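Fendside公開講座 > 暮らしの造形 > 講義ノート > 第17回
第17回 箱と柄と小さな錠 表面は何を約束しているのか

配布用ノート(講義で話した順に並べ直してあります。口頭の脱線は一部残しました)

1. 前回の積み残し

前回は収納用品の売り文句を読みました。「すっきり見える」「気分が上がる」「大切なものを守る」の三つがとにかく多い。提出してもらった22枚のワークシートでも、この三つのどれかを書き写した人がほとんどでした。書き写すのはかまいませんが、そのあとの欄「何によってそう言えるのか」が空白のままのものが目立ちます。今回はその空白の欄の話です。

物の表面には、だいたい三種類の仕事が割り当てられていると言われます。形を支える、目を引く、用途を知らせる。教科書にはそう書いてあり、試験でもそう答えれば点になりますが、私はこの分け方をあまり信用していません。ひとつの表面が三つのうちどれをしているのか、外から見て決められないことが多いからです。

2. 格子という形

まず、形を支えるほうから。格子やリブ(細い肋)は、材料を減らしながら剛さを残すための形だと説明されます。収納かごの側面、棚板の裏、植木鉢の底。説明としてはもっともです。ただ、売り場にある格子のうち、荷重を考えて引かれた線がどれだけあるかは怪しい。Bimvilleの量販店で買ってきた900円のかごは、四面とも同じ間隔の格子で、いちばん力のかかる取っ手の根元だけがつるりとしていました。逆ではないかと思います。

格子を見るときの手がかりを挙げておきます。
・くぼみの大きさは一定か、先へ行くほど変わるか
・格子のある面と、ない面の境目はどこか
・別の材料が当ててある箇所はあるか
くぼみの大きさが形に合わせて変わっているなら、少なくとも輪郭のことは考えて描かれた格子です。強度のことまで考えたかどうかは、写真では分かりません。

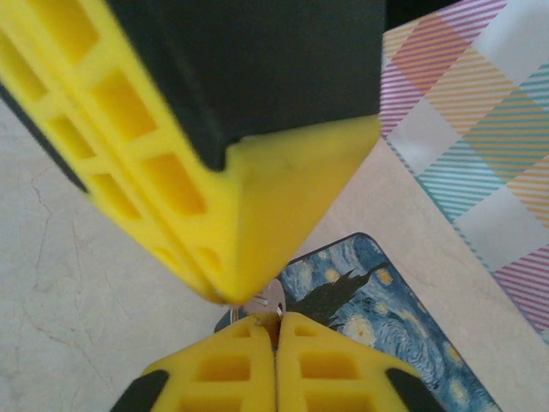

図1 四角いくぼみと細い肋の並ぶ黄色い指。先細りの側でくぼみが詰まる。

くぼみの大小は図1で読み取れます。根元に近い側が大きく、先に向かって小さくなっている。先端寄りの三角形の面はなめらかで、格子の面とは扱いが違います。さて、格子は軽くするためか、しなりを出すためか、見た目のためか。ワークシートには「軽量化」と書きたくなるでしょうが、重さを量っていない以上、書けるのは「くぼみがある」までです。推測を書くなとは言いません。推測の欄に書いてください。

3. チェック柄の言い分

次は柄です。チェックは直線の繰り返しなので、物の位置や傾きが分かりやすくなる、という説があります。洋裁をする人は布目の歪みを見るのに使いますし、Clondunvilleの講座でもそう教えている人がいるそうです。

私の見るところ、効くのは柄の目が揃っていて、こちらがその目を基準として使う気でいるときだけです。ピンク、橙、青緑、紫、黄と色数が増えれば、線は数えにくくなり、にぎやかさのほうが勝ちます。背後の面がにぎやかなとき、手前の小物が目立つか埋もれるかは、小物の色と柄の密度次第で、あらかじめどちらとも言えません。「背景は無地に」という助言も同じくらい根拠が薄い。無地の上でも、近い色の物は平気で埋もれます。

床や天板に柄がなく、まわりの壁だけに柄がある組み合わせも多いです。物は無地の面に置かれ、横から見ると柄を背負う。真上から見た印象と横から見た印象が別物になるので、どの高さから見た話なのかを必ず書き添えること。採点していて一番困るのが、立って見たのか座って見たのか分からない報告です。

4. 絵のついた小箱

今回の本題。名画風の絵を刷った小箱は、土産物屋でも雑貨屋でもよく見ます。渦を巻く夜空はとくに人気があり、傘にも靴下にもなっています。

箱に絵を刷ると何が起きるか。売る側の説明では「宝箱のような特別感」だそうです。特別感は測りようがないので脇に置き、確かめられることだけを並べると次のようになります。
・絵には天地があるので、箱の向きを揃えたくなる
・中身についての手がかりは何も増えない
・ラベルを貼る場所に迷う
二つ目は軽く見られがちです。無地の箱なら油性ペンで「ボタン」と書けるのに、夜空の上には書きにくい。結局、開けるまで中身が分からない箱がひとつ増えます。Tuのカタログで見た柄箱のセットも、約1000円で三つ入り、三つとも絵が違うから区別できるとありましたが、どの絵に何を入れたかを覚えておくのは買った側の仕事です。

5. 小さな南京錠は何をしているのか

絵箱には、ときどき小さな南京錠がつきます。守るため、というのが建前です。けれど箱ごと持ち去れる大きさなら、錠は中身を守りません。守れるのはせいぜい、蓋が勝手に開くことと、ついでに覗かれることの二つでしょう。それなら留め金で足りる場合も多く、鍵をなくす心配まで背負い込む必要があるのか、私は疑っています。

見た目の問題もあります。錠が前の縁にぶら下がると、どちらが正面かは誰にでも分かる。絵の天地より、錠の位置のほうがよほど強く向きを決めています。図2では、床の淡いベージュ、壁の多色のチェック、箱の濃い青と黄、縁に下がる暗い色の錠の順に目を移してみてください。私は錠に気づくのが最後でした。気づいたあとは、箱の正面としてそこばかり見ています。

なお、錠が掛かっているか、ただ下がっているかは別の話です。ぶら下がった錠を見て「施錠されている」と書いた人は、その一行を直してください。 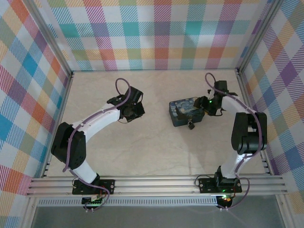

錠は掛かっていなくても役に立つはずだ、という意見が受講者の席から出た。開ける前に一度手が止まるし、家族に「ここは私の箱」と伝えるにはそれで十分で、盗難を防げないことを理由に無意味と言うのは乱暴ではないか、という趣旨だった。

半分は認めます。手が止まる、は確かにありそうです。ただ、止まるのは錠の意味を知っている人で、しかも遠慮する気のある人に限られます。遠慮する人が相手なら、紙に名前を書いて貼っても止まるでしょう。紙と錠を同じ箱で取り替えて比べた人がいれば、結果を見せてください。私はまだ見たことがありません。「私の箱」と伝える働きのほうは、講義のあとで少し考えが変わりました。名前の紙は剥がれますが、錠は剥がれない。ここは保留にします。

6. 課題

家にある蓋つきの箱をひとつ選び、次の欄を埋めて提出。
(1)表面にあるもの(柄、文字、凹凸、金具)。見えるものだけを書く
(2)売り文句、または自分がその箱を買った理由
(3)(2)のうち(1)から言えること
(4)(2)のうち(1)からは言えないこと
(5)蓋を閉めたまま、中身を知らない人に見せて何が入っていると思うか聞いた結果

(4)が空欄の提出物は返却します。(5)は相手が一人でもかまいませんが、「だいたい当たった」では困るので、相手の言ったとおりに書いてください。箱を新しく買う必要はありません。菓子の空き箱で構いません。

次回は引き出しの仕切り。11月の回で配った定規の使い方の紙を、なくした人は教室の入口で取ってください。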